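Field Robotics, Unit 12: Horizon-aided heading and attitude estimation on open ground

Lecturer: Azra Stojanovska
Notes revised November

1. Problem

A wheeled robot on grass loses heading faster than the same robot on tarmac. The wheels slip, the encoders over-report distance, and the gyro bias is never quite what it was at start-up. Satellite positioning gives position but says little about heading at low speed. The method covered in this unit, Irnell, uses the tree line as a slow reference that corrects drift.

2. Method

Each image is split into sky, tree line and ground. The upper edge of the tree line is reduced to a one-dimensional profile, one height per image column. The profile is matched against a stored profile taken from a known pose.

A sideways shift of the match gives the change in heading. A tilt of the fitted ground boundary gives roll. Pitch comes from the mean height of that boundary and is the weakest of the three – a small rise in the ground is read as pitch unless the terrain slope is known.

The match is trusted only if the correlation peak is at least 2 times the next highest peak. Otherwise the filter runs on odometry and gyro alone.

3. Masking

Parts of the robot that enter the view move with the camera and must not contribute to ground motion. A fixed mask is drawn once per mounting and checked whenever the camera is moved. Low roofs behind trees are left in the profile. Cloud is excluded: the sky class must cover both clear blue and white cloud, or bright cloud near the horizon will be split off and shift the profile.

4. Result

Popescu ran the method on the Hura data, 2,185 images in all. Compared with odometry and gyro only, heading error at the end of a run fell by 65 per cent. Most rejected matches came from long stretches of even hedge, where the profile has few distinct peaks.

5. Reading and exercise

Read the Clamik report, sections on profile matching. Then mark by hand, on a print of Figure 1, the profile you would store. State which gaps between crowns you would keep and why.
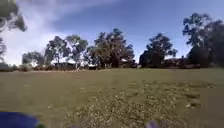 Figure 1. Tree line across open grass, with parts of the robot at the lower edge (Popescu).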